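Practical Robotics for Workshops, Unit 6
Handout: Reading a kit before you buy it
Tutor: Ghazal Ansari. Lab sessions: Kourosh Shokri

Bring this to the lab. Copies left on the photocopier belong to the photocopier.

1. What we are reviewing

The product is the Bemura assembly trainer, sold by Fulleletti as a complete package: two arms with fingered hands, a task board, a set of parts to go in and on the board, and a year of telephone support from Udby. The brochure calls it "an end-to-end dexterity solution". For this course you may call it the kit.

The college has it on trial until the end of June. At that point we either buy it or post it back, and your reports will be read by the person who signs for such things, Dehua Ye, who has a low opinion of adjectives. Please write accordingly.

2. What a task board is for

You know the toy with the shaped holes. A task board is that toy with an invoice. It gives the arms a set of small jobs which are dull for us and hard for them: pick up a peg, turn it the right way round, find the hole, push without bending anything. Each job can be repeated, timed and marked, so two machines (or one machine before and after an update) can be compared fairly.

When you judge a board, look for these things:

Variety of grip. Thin pegs, fat cylinders and discs all ask something different of the fingers. A part standing upright is a different problem from the same part lying down, and a kit that only ever starts with parts standing to attention is flattering itself.

Variety of fit. Round holes forgive rotation. Slots don't. A narrow slot is where most sales demonstrations politely move on to the next item.

Contrast. The Bemura parts are blue and the board is white, over a dark cloth. This is kind to the vision system. Your own workshop is unlikely to be so kind, being mostly grey with bits of other grey in it. Mark the kit on what it does, and then write a line on how far you would trust that result on your own bench.

Small parts. Any kit can lift the big cylinder. Watch what happens with the little ones, and ask where you buy more when they go down the back of a radiator.

3. Claims and how to test them

The supplier makes four claims we can check in the time we have.

Claim A: "Ready in 30 minutes." Start the clock when the lid comes off the crate and stop it when an arm does something you asked for. Finding the power lead counts. Reading the safety sheet counts, and is not optional.

Claim B: "Human-like hands." Ignore the word human. Write down which parts the hand picks up with its fingertips, which it scoops, and which it pushes across the board in the hope of better luck elsewhere. Rostam Tehrani's note from the previous trial is useful here: he found that a pinch which looked perfect from the front was often touching on one side only. Get down to table height and look from the side, outside the marked line.

Claim C: "Two arms, twice the work." Time the same sequence with one arm and then with both. Two arms that spend their day avoiding each other are one arm with a companion. The fair test is a job that needs both, such as one hand steadying while the other inserts.

Claim D: "No programming needed." Give the teaching tablet to someone from another course and stay quiet. Staying quiet is the hard part. Log every question they ask you.

4. Lab procedure

Work in pairs. One runs, one writes, then swap halfway.

Set the board square to the table before each run and check that both cables hang clear of it. Put the parts back in their starting places using the printed sheet, including the ones that start on their sides. Do 17 runs of the sequence. If you stop early, say so and say why. If a run fails, let it fail and write down at which step. Do not help. A nudge from a kindly finger ruins the figures and may also ruin the finger.

Score each step as done, done badly or not done. "Done badly" means the part ended up where it should but you would not want to watch it again.

5. Cost

The supplier's price list runs to 394 lines - I have read it so you don't have to, and I would like that remembered. The items that matter for the report are replacement fingertips, spare parts for the board, and support after the first year. Jamshid Heydari at Ahmadpour, who use the older model, has kindly sent us his maintenance log. Read it next to the brochure. They appear to concern different products.

6. Your report

Two sides at most. One paragraph per claim, your table of results, and a recommendation to buy, not buy, or ask for a longer trial. "It depends" will be accepted only if you say on what.

Hand it in to Kourosh by 4 pm on the last lab day. Include the sheet with the failed runs. I will be reading that one first. 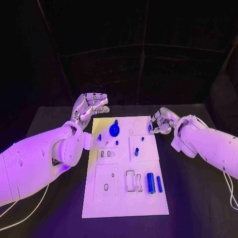
Photo: Kourosh Shokri / Unit 6 lab

Two arms at the task board, with a small blue peg in the fingertips of the right hand. For Claim B, note also the two cylinders lying on their sides near the right edge of the board, and add both to your grip table under "lying down".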